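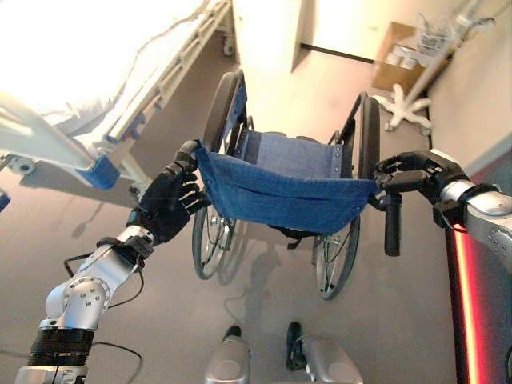 Moving empty wheelchairs is a job that does not appear on anybody's job description at Walell, and that's the reason I picked it. Porters do it, healthcare assistants do it, sometimes a physio does it on the way to something else. The trial robot does one part of this work, it takes a chair from where it was left and pushes it back to the bay. It uses the same push handles a porter would, one black hand closed round each, and the chairs are the ordinary folding sort with the blue fabric back, so the hospital did not have to buy special ones. My question was what changes for the staff when that bit of the job goes to a machine.

By Mahtab Moradi
Work and Organisations, final project report
December
3 comments | 19 shares

1. What I did

Placement on two wards at Walell, both on the same corridor. Interviews with porters, HCAs and one ward clerk, plus the porters' request log which the portering manager let me copy out by hand. The log had 251 chair requests in it for the weeks I looked at. Of these 83 went to the robot and the rest to people. I also sat in on two handovers. I wanted to do a Saturday as well but only managed one, and it was a quiet one, so treat anything I say on weekends with care.

The robot is supplied by Panari and the requests go through Fuseo, the app the porters allready had on their phones. Names of staff left out, as agreed with the ward managers.

2. How a chair gets moved now

Before: nurse rings the desk, desk rings a porter, porter goes and finds a chair. Finding was the long bit. Chairs end up in bathrooms, by the lifts, behind beds.

Now: same request in Fuseo, but there is a second button for "return only". Return only goes to the robot if the chair is empty and somewhere on the two wards. Anything with a patient in it is a porter, always. Anything off the corridor is a porter as well.

Somebody has to leave the chair reachable. That came up in nearly every interview. Brakes off, footplates up, nothing hung on the back, not wedged against a bed. The HCAs now do this as they go past, a minute here and there, and it's not logged anywhere. One told me "I'm tidying up for it like it's my teenager."

3. What the porters said

Mostly positive on walking. Grewal, the contractor that employs the porters, gives them step counters as part of a health scheme, and one porter showed me his had dropped by 1,735 steps on a late shift compared with the same shift before the trial. One person, one shift, so not evidence of much. He was pleased though.

Less positive on breaks. Taking an empty chair back used to be a breather. No patient, no rush, you could stop and talk to the clerk. Two porters brought this up without me asking. Their jobs are now closer together and nearly all of them have a patient attached. Harder on the back, one said, becuase the light trips are the ones that went.

Also the question of who gets blamed. If a chair isn't in the bay in the morning the nurses still ring the porters' desk. The desk then has to look in Fuseo to see if the robot had it. Nobody at Grewal has been given this as a task but the evening desk person does it every night.

4. What the wards said

Ward clerk likes it. Chairs in the bay at 7 am, fewer phone calls. HCAs split. The ones on nights found it odd at first meeting it in the corridor, now they just step round. Patients' visitors ask about it a lot and that takes time too, which I did not expect and didn't measure.

5. Discussion

The work didn't go away, parts of it moved. Pushing went to the robot. Getting the chair ready went to the HCAs, who are not employed by Grewal and had no say in the trial. Chasing went to the desk. On paper it's a portering project, so only porters were asked about it.

Would suggest: put the HCAs in the next staff survey. Log the getting ready time for two weeks at least. Decide who answers the phone about a missing chair. And look at how many patient trips a porter does in a row, the old pattern had rest built in by accident.

6. Limits

Small numbers, one corridor, short placement. I was introduced by the manager, so people may have been polite. No interview with Panari, they didn't reply before the deadline. Would of liked to see a ward without the robot to compare.

References and interview questions in the appendix (separate file)

We use cookies to improve your experience. Accept all | Manage settings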